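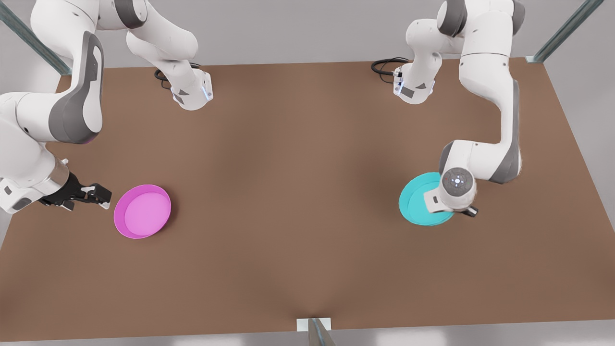
Fig. 1 - Dois braços robóticos brancos e dois pratos rasos sobre um tampo castanho. Cena simulada.

Ciclismo de estrada: apontamentos de apoio
Módulo: Contrarrelógio individual - resistências ao avanço e gestão do esforço

Partilhar | 15 partilhas | 2 comentários

1. Âmbito

Estes apontamentos tratam do esforço individual contra o relógio em estrada, sem efeito de roda. Ficam fora do módulo o contrarrelógio por equipas, a perseguição em pista e a cronoescalada. Pressupõe-se que o aluno domina as unidades SI e sabe ler um ficheiro de potência.

O percurso de referência é o contrarrelógio de Skiltmont: 37 km em ida e volta, com retorno na rotunda de Vogler. O piso é regular até à ponte de Skernel e rugoso daí até ao retorno.

2. Equilíbrio de forças

A velocidade constante, a força que o ciclista transmite à estrada iguala a soma de três resistências: aerodinâmica, de rolamento e gravítica. A potência na roda é o produto dessa soma pela velocidade em relação ao solo. A potência medida no pedaleiro é um pouco superior, por causa das perdas na transmissão.

Resistência aerodinâmica:
Fa = ½ · ρ · CdA · (v + w)²

ρ é a massa volúmica do ar, CdA a área frontal efetiva, v a velocidade em relação ao solo e w a componente do vento na direção do percurso, positiva quando é contrário. A expressão é válida enquanto v + w for positivo.

Resistência de rolamento:
Fr = Crr · m · g · cos α

Resistência gravítica:
Fg = m · g · sen α

m é a massa total do conjunto, com bicicleta, capacete e bidão. É um erro frequente nos trabalhos entregues usar apenas a massa do atleta. Para inclinações pequenas, sen α pode ser substituído pelo declive em valor decimal.

Potência total:
P = (Fa + Fr + Fg) · v / η

η é o rendimento da transmissão.

3. Peso relativo das parcelas

Em terreno plano e sem vento, a parcela aerodinâmica domina às velocidades de competição e cresce com o cubo da velocidade. Um pequeno ganho de velocidade exige, por isso, um aumento proporcionalmente muito maior de potência. A redução do CdA é em geral o caminho mais acessível, desde que a posição se mantenha até ao fim da prova.

Numa subida com declive de 2 % a parcela gravítica já não pode ser desprezada, mas a posição aerodinâmica continua a compensar para a maioria dos atletas. Só em declives bem mais acentuados se justifica sair dos extensores por razões mecânicas. O conforto e a condução são outra questão, tratada nas aulas práticas.

O Crr depende do pneu, da pressão e do piso. Uma pressão demasiado alta em piso rugoso aumenta as perdas por vibração, que o ensaio em rolo liso não revela. Convém escolher a pressão em função do pior troço, caso este represente uma parte relevante do tempo total.

4. Vento em percurso de ida e volta

O vento favorável não devolve todo o tempo que o vento contrário retira. O ciclista passa mais tempo no sentido lento e, nesse sentido, a força aerodinâmica é maior para a mesma velocidade em relação ao solo. Com potência igual nos dois sentidos, o tempo total é superior ao de um dia sem vento.

Considere-se um vento de cerca de 15 km/h alinhado com a estrada. A estratégia de menor tempo consiste em aplicar um pouco mais de potência contra o vento e um pouco menos a favor, mantendo o custo fisiológico global. A variação deve ser moderada. Um excesso na ida paga-se antes do fim, sobretudo se o aluno tiver calculado a potência-alvo a partir de um teste demasiado otimista.

O vento lateral altera também o CdA efetivo. As rodas de perfil alto, como as Pronder usadas nas sessões de demonstração, podem baixar a resistência em certos ângulos e dificultar a condução com rajadas. Esse compromisso avalia-se na estrada.

5. Gestão do esforço

Define-se potência-alvo como a potência média que o atleta sustenta durante a duração prevista da prova. Toma-se 400 W como valor de trabalho nos exercícios.

a) Arranque. A sensação de esforço chega atrasada em relação à potência. Os primeiros minutos devem ser controlados pelo medidor, com a potência-alvo como teto depois de atingida a velocidade de cruzeiro.

b) Troço intermédio. Manter a potência estável no plano. Subir ligeiramente acima do alvo nas rampas e recuperar nas descidas, sem deixar de pedalar enquanto houver ganho apreciável.

c) Retorno. Travar cedo, passar a rotunda em trajetória limpa e retomar a velocidade sem pico prolongado. A mudança de desmultiplicação faz-se antes da travagem.

d) Parte final. A reserva restante gasta-se de forma progressiva. Uma aceleração muito forte nos últimos metros indica, em regra, má distribuição anterior.

A frequência cardíaca serve de controlo secundário. Com calor, a deriva cardíaca torna-a inadequada como referência única.

6. Exercícios

6.1. Escrever a equação da potência para o plano, sem vento, e resolvê-la numericamente em ordem a v para 400 W. Indicar os valores adotados para ρ, CdA, Crr, m e η e a respetiva fonte.

6.2. Repetir o cálculo para um declive constante de 2 %, mantendo os restantes parâmetros.

6.3. Calcular o tempo total em Skiltmont com e sem vento, a potência constante. Desprezar o retorno e supor metade da distância em cada sentido.

6.4. Discutir, sem cálculo, o efeito de um CdA que aumenta na segunda metade da prova por fadiga cervical.

Entrega até ao fim de fevereiro, em folha de cálculo com as unidades indicadas em todas as colunas.

Comentários (2)

aluno_pós-laboral: No 6.3 o vento entra em m/s na fórmula, certo? Em km/h dava-me velocidades absurdas.
Responder

crono_e_rolo: Sim, tudo em SI. Atenção ao sinal de w na volta, passa a negativo. No 6.1 usei o método da bissecção e converge sem problemas.
Responder

Contacto: secretaria do curso | © Apontamentos de Ciclismo de Estrada | Voltar ao topo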